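Search products Enter keyword Go

Brirholm Veterans' Day Parade Jacket, Men's and Women's

The Brirholm is a hip-length jacket cut for older wearers who stand or sit outdoors through long ceremonies. It has a wool blend shell, a quilted lining and a straight hem that stays flat when you sit down.

The left chest is backed with a second layer of canvas so that a full medal bar can be pinned on without pulling the cloth. Buttons are large and easy to work with gloves on. Two inside pockets close with a zipper - the lower one takes a folded program.

Colors: navy, forest, charcoal
Sizes: 8 sizes, regular and short
Item number: 1235
Shell fabric: Clasa wool blend
Lining: Mersha quilted

The short fit was added in February. Sleeves can be let out by one inch. Dry clean only, and take the medals off first.
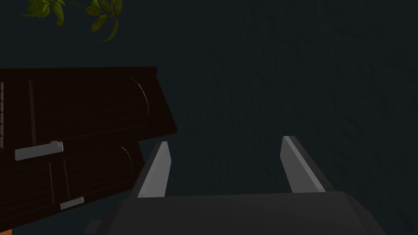
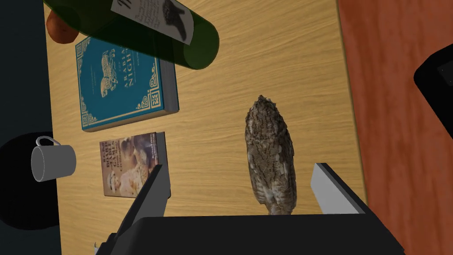
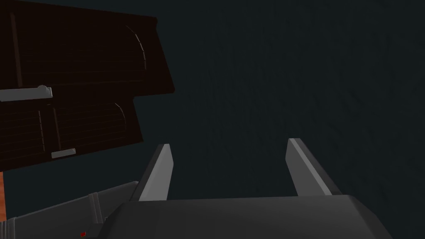 Can I pin a ribbon or a flower on the right side too?
The right chest has a single layer of cloth, so keep to something light such as a paper poppy or a narrow ribbon.

Comments

Bought the navy for my father, July 2021. He wore it to the town parade and it sat well over a sweater. Sleeves a bit long.

Good jacket, but I would like a hood. - Edeltraud Wiegand

Does the charcoal come in short? I could only find regular.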